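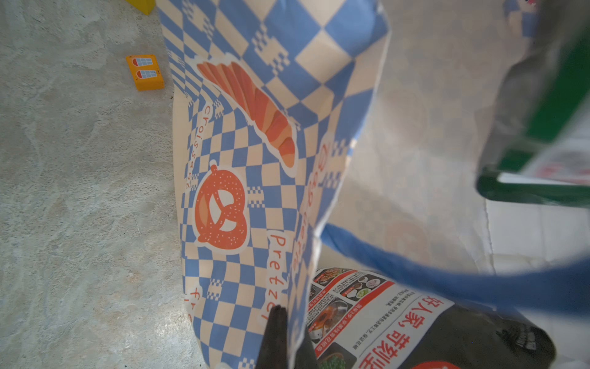 The Case for the Open Bag

Toy storage is usually sold by volume. The buyer compares liters, picks the larger box, and finds in October that the blocks still live on the floor. Volume is the wrong figure. The one that matters is the number of motions between a block in the hand and a block put away.

A lidded bin takes 4: put the block down, lift the lid, pick the block up, drop it in. A shopping bag left standing open takes 2 at most. Over 100 blocks the difference is large, and an adult with a sore back will feel it before a child does.

The bag with the croissant and the pretzel on its blue and cream checks was meant for bakery goods, to judge by the lettering. It does the work of a toy bin well enough. The strap goes over a shoulder or a hook, and a bag with nothing in it can lie flat behind a door – no crate will do that. Yellow blocks with printed windows show up well on gray concrete, so the last stragglers are quick to find.

Roy Yeoman, with whom I have argued this point at Savthorpe, prefers rigid crates on a shelf. His objection is that bags slump, and he is right. A slumped bag closes its own mouth and adds a motion back. My answer is to stand it against a wall and fill the bottom first with the heavier pieces.

Thin plastic bags are a separate matter. They slump worse, they tear at the corners of blocks, and they should be kept away from small children in any case. I would not store toys in one.

Sorting by color or set can wait. Hanneke Hermans sorts hers every evening and spends 20 minutes on it. Mixed blocks get tipped out again the next morning in the same state – mixed.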